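Amerley Atinga
September 2020

OK, happy airline news, and I've been saving it up all day! Trumarora is dropping the fee for seating kids next to their parents. All fares, all routes, even the cheapest ticket. Thread, because I have a LOT to say about it.

If you haven't flown them, Trumarora is the little airline with the green tails that goes in and out of Kesow. Small planes, two seats on each side, crackers instead of pretzels. I've been flying them to see my sister for years.

Up to now, if you bought the basic fare, the computer gave you whatever seats it felt like. It didn't look at ages at all. You could be in row 3 with your four-year-old in row 11, and the fix was to pay $32 each way to pick seats together.

Per person! So for me and my two boys, round trip, you can do that math yourself. I did it at the kitchen table last spring and closed the laptop.

The person to thank is Efua Dogbe. She's a school nurse and a mom of three, and she started a petition after a flight where her daughter got put seven rows behind her, next to two grown men she didn't know.

(Both men were lovely, Efua says. One of them traded seats before she even finished asking. But she shouldn't have had to ask, and her daughter cried all the way down the jet bridge.)

The petition got 2,236 signatures. I know that's small next to the huge national ones, but Kesow is not a huge place! I signed it at the library, on paper, with a pen on a string.

What I love is how she went about it. She didn't go after the gate agents at all. She talked to them. She asked what happens on their side of the counter when a family shows up split across the plane.

And wow, did they have things to tell her. An agent gets a full flight, boarding opens in ten minutes, and there are five families in line who all need to be moved. Every move bumps somebody who paid for their seat. So now that person is upset too.

The agents had been asking for a change for years, it sounds like. One wrote a letter for the petition and put her full name on it, which took some nerve.
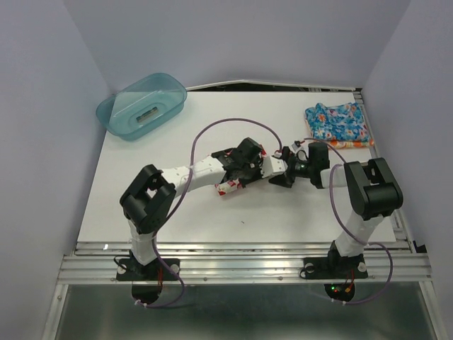
Two robot arms over a white tabletop.

Back to the actual rule, since a few of you asked for the details. I read the whole notice twice, so let me try.

Kids 13 and under get a seat right beside at least one adult on the same booking. Beside means beside. An aisle in between doesn't count, and neither does the row behind.

It happens when you book, with no box to check and no phone call. You put in the birth date and the system holds the seats before it hands out anything else. I tried a pretend booking this morning and it put us in 9A, 9B and 9C. I may have squealed.

If you've already booked, you're covered too. They're going back through existing tickets, and you'll get an email if your seats change. Check your spam folder! My aunt found hers in there between two coupons for mattresses.

If you already PAID the fee for a flight you haven't taken yet, you get it back to the same card. There's a form, and it's short. You need your booking code and the child's date of birth.

Now the catches, because there are a few and I'd want to know.

One: everybody has to be on the same booking. If Grandma bought the kids' tickets and you bought your own, the system doesn't know you belong together. Call and ask them to link the two. My neighbor did it and was on hold for 46 minutes, so have a snack handy.

Two: if you've got four kids and one adult, they can't all be beside you, obviously. The notice says they'll keep the group in the same row or the next one over. That seems fair to me on a plane that size.

Three: you don't get to choose WHERE. Want the front, or a window for your little plane nut, and you still pay. Fine by me. My boys fight over the window no matter what, so leaving it to a computer might bring some peace.

Also, it only covers flights Trumarora runs itself. If you connect at Akpalu onto another airline, that second leg goes by the other airline's rules. Ask before you buy. I wish they'd put that part in bigger print.

Someone in my replies asked whether other people's fares will go up to pay for it. I don't know! The notice doesn't say a word about fares. I'll be watching the price on my usual Friday flight and I'll post it if it jumps.

Somebody else asked about adults traveling with a disabled grown child or a parent with dementia. Great question, and I'm glad you brought it up. It's in there, near the bottom, under "companions." You do have to call for that one, and I think it should be automatic too. Efua says she's already written to them about it.

Can I just say how nice the meeting was? I watched the video of it last night. Efua got up with her index cards, dropped half of them, and kept right on going from memory. The man from the airline picked the cards up for her and then said yes.

Well, he said "we're prepared to move forward with a revised seating policy." But you could see on her face that she knew what it meant.

Her daughter was there, in a yellow raincoat, indoors, hood up the whole time. She waved at the camera for so long that I waved back at my phone.

I know a lot of you aren't flying anywhere right now. Neither are we. I haven't seen my sister since winter and I miss her like crazy. But the day we do go, I get to sit with both my kids and spend that money on airport cinnamon rolls — the big ones, with the extra icing.

If you fly out of Kesow, write the airline a quick thank-you. They get plenty of mail when things go wrong, and the gate crew reads what comes in. Mine went out this afternoon with a drawing of an airplane from my youngest. It has eleven wings.

Adding one more for the person asking about lap babies: no change there. Under two still rides on your lap for free, and if you buy the baby a seat, it'll be next to yours.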